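Slide 6 – Where we are with chores

Start with the question Lacey Dawber put to us in October: can a machine clear a bathroom counter without help? Short version: on a good counter, sometimes. Give the number first. 1,403 simulated trials on the Villuna setup, pump bottles only, same task wording throughout.

Define the task before showing any results. Pick up one named bottle, move it to the tray, let go. No pumping, no wiping. People in the back will ask about wiping – that is slide 9.
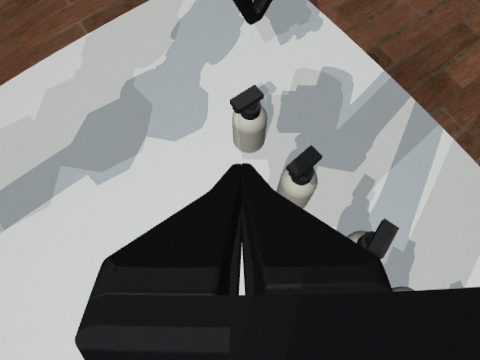

Pump bottles are harder than cans. The body is a plain cylinder and grips well, but the head sticks out to one side and catches on the next bottle during the lift. Most of our failures were second-bottle contacts. Missed grasps came next, mainly on pale bodies against a pale table under broken shadow.

Pause. Let Hilde Desmet take the depth sensor question if it comes up.

Slide 7 – Time per item

A person clears the tray in 4 seconds per bottle. Our planner takes 45. Half of that is replanning after the arm blocks its own view of the target. Inès Marchal has a fix running on the Gwilliam bench, results Wednesday, do not promise anything.

Shop floor comparison: fixed bins, known spacing, 2 part types. Ready now. Household counters are not.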